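Capítulo 4
La pizarra blanca y el registro visible del trabajo

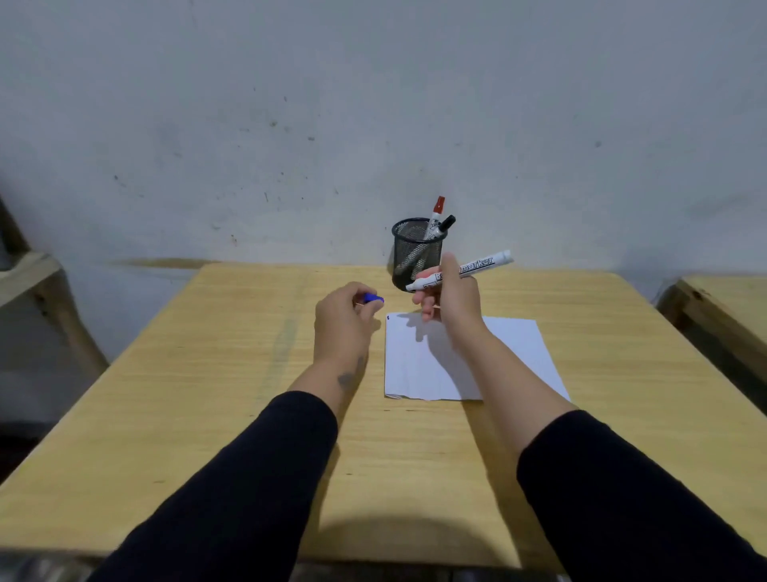
Departamento de Organización Administrativa · Área de Gestión de Oficina

En muchas oficinas el estado del trabajo se consulta en una pantalla. En otras sigue escrito en la pared, con rotulador, y se corrige a mano varias veces por turno. Este capítulo trata del segundo caso: qué información conviene llevar a un tablero, quién puede modificarla y cómo se conserva lo que se borra.

Un registro visible es cualquier soporte que muestra a todo un equipo la misma información a la vez. La pizarra blanca es el más común. Su ventaja principal es la rapidez de anotación. Su inconveniente es que no guarda memoria: cuando se pasa el borrador, el dato anterior desaparece. Por eso se combina casi siempre con un segundo soporte, en papel o digital, al que se traslada el contenido al cierre de la jornada.

4.1 Un caso de partida

La distribuidora Storelus preparaba hasta 700 pedidos diarios en su almacén de Pawlak. Los encargados anotaban las incidencias en hojas sueltas que se archivaban por fecha. En octubre, la responsable de planificación, Felicja Jabłońska, revisó las hojas de un trimestre y encontró 72 incidencias abiertas sin persona asignada. En 44 de ellas el pedido ya se había entregado y la hoja seguía en la carpeta de pendientes.

La empresa instaló un tablero junto a la zona de expedición, dividido en columnas: pedido, incidencia, responsable, hora de apertura y hora de cierre. Se fijó además una norma de uso. Solo el responsable indicado en la fila podía cerrar la incidencia, y la fila cerrada permanecía escrita hasta el cambio de turno. El turno entrante la copiaba en el libro Zoltum, un cuaderno numerado, antes de borrarla.

Volveremos a este caso en el apartado 4.3, donde se compara con el de Flekar, una empresa de mantenimiento que optó por un tablero magnético con fichas.

4.2 Qué se escribe y qué no

Un tablero útil contiene datos que cambian durante la jornada y que afectan a más de una persona. Los datos fijos, como teléfonos o direcciones, ocupan espacio y dejan de leerse. Los datos personales de clientes o empleados no deben figurar en una superficie a la vista de visitantes.

La letra se traza en mayúsculas separadas. Los colores se asignan a un significado único, por ejemplo negro para lo abierto y azul para lo cerrado, y la clave se escribe en una esquina del tablero. Los rotuladores se tapan después de cada anotación y se guardan en posición horizontal.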